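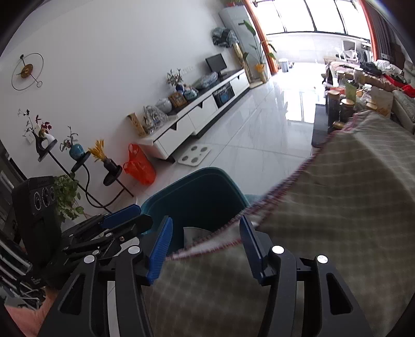

Bredgate Town Council has referred a complaint about one of its members to the district monitoring officer, following questions over a planning interest that was not entered in the register.

The complaint concerns Councillor Ewan Forsyth, who has represented the Baird ward for two terms and is standing again in May. It alleges that he took part in discussion of an application for land off Punar Lane without declaring that he held a share in an adjoining plot. The application, for 46 houses and a new access road, was recommended for approval at the October meeting of the planning committee and has yet to be decided by the district.

Under the council's code of conduct, members must enter any interest in land within the parish within 28 days of taking office or of acquiring it. A member with such an interest must also leave the room while a related matter is discussed. The minutes of the October meeting record Councillor Forsyth as present throughout and as having spoken twice.

In a written statement, Councillor Forsyth said that the plot had passed to him and a relative under a will, and that he had understood the transfer to be incomplete at the time of the meeting. He has since amended his entry in the register and has said that he will answer any questions the monitoring officer puts to him. He will take no part in planning business until the matter is closed.

The town clerk confirmed that the complaint was received in writing from a resident of the ward. The monitoring officer will first decide whether it should go to a full investigation, after consulting the independent person appointed by the district. If a breach is found, the member may be asked to apologise or to attend training, or may be formally censured. The council has no power to remove a member from office.

A petition against the Punar Lane scheme, carrying 1734 signatures, was presented to the district last month. It makes no reference to the complaint. The applicant, Flemuletti, said it had no knowledge of the ownership of the adjoining plot and had held no talks with any member of the town council outside public meetings.

The next meeting of the planning committee will begin at 7pm in the Council Chamber. Copies of the register of interests may be viewed at the town council offices during opening hours.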